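Prasa puzzle club gets a new home, and a very long table

Well, we've finally got the keys! As of this month the Prasa puzzle club meets upstairs at the old Sirkcombe library, in the long room over the lending desk, and I'm so pleased I could sing (I won't, Zahira has asked me not to). Those of you who came along when we were squashed into the back of the Uysal tea rooms will remember doing a jigsaw with your elbows in someone else's scone. There's space now for jigsaws at one end, twisty puzzles at the other and the wooden burr people wherever they like, as long as they pick their bits up afterwards.

The first evening was in February and I'd put out chairs for 20, thinking that was me being hopeful. We ran out before seven o'clock. A whole family came over from the next village with a carrier bag of tangled wire puzzles that had been their grandad's, and two of them had never been taken apart as far as anyone knew. Hüsnü Canpolat got one open in the time it took me to boil the kettle and then couldn't get it back together, so it went home in an envelope. Sorry again! He's promised to have another go if they bring it back.

The big news, though, is the Fukumska. For those who haven't been following, that's our own little contest, which Songül Yalçınkaya dreamt up a couple of winters ago and named after a noise her cat makes. You get a mixed tray of puzzles, you've got 60 minutes, and you score for each one you finish and put back how you found it. The putting back is where most of us come unstuck. I scored very nicely last year until somebody pointed out that my sliding tiles were in the wrong order, and there went my points.
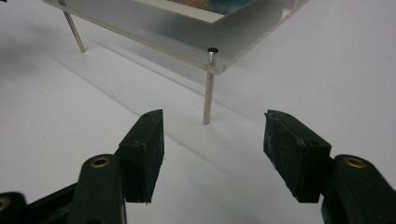
This spring we're doing it in pairs for the first time. We talked it over for ages. Hidayah Mandagi was all for pairs from the start, as she says children get more out of it when there's someone to grumble to, and she's run the Saturday school sessions long enough that I tend to believe her. I was less sure. I like a quiet hour with my tray and I'm not much good at sharing (ask my sister). But we tried it out with a practice round and I have to admit the room was a lot livelier, and a few people who'd normally give up after ten minutes stayed right to the end.

You can bring your own partner or be matched on the night. If you're being matched, tell Songül what you're good at when you sign up, and please be truthful, even if what you're good at is edge pieces and nothing else. Under-twelves need to be paired with a grown-up or with somebody from the senior school. Entry is free for members and a pound for everyone else, and that pound gets you a cup of tea as well.

We're also after puzzles for the trays. We've got nearly 200 in the cupboard now, and that sounds like loads until you find out how many are the same bent-nail puzzle in different boxes. Anything small enough to sit in a baking tray would be lovely. Packing puzzles, mazes, string puzzles, the lot. We can't take big jigsaws for this one, although the lending shelf always wants them, and if you know there's a piece missing then do write it on the lid. I've just spent three evenings on a harbour with no lighthouse.

Eduardo Macapagal will be setting the final tray again. He's been very secretive and has taken to covering his notebook when I walk past. All I've managed to get out of him is that there's one puzzle he made himself from offcuts in his shed, and that it has defeated his wife, both his sons and the man who came to look at the boiler.

Before all that, there's a beginners' evening for anybody who fancies learning the cube. Zahira Ginting is taking it, and she teaches it in plain words with none of those strings of letters that make my eyes go funny. She got me as far as two layers last year and I've been stuck there ever since, so I'll be sitting at the front with the children. Bring a cube if you've got one. There are a few club ones to borrow, a bit stiff but they do turn.

Doors are at half past six, and the way in is by the side entrance, up the stairs and through the door with the green handle. There's a lift too, just ask at the desk downstairs. Names for the Fukumska go on the sheet by the kettle, or you can drop a note in the club box at the library and Songül will add you on.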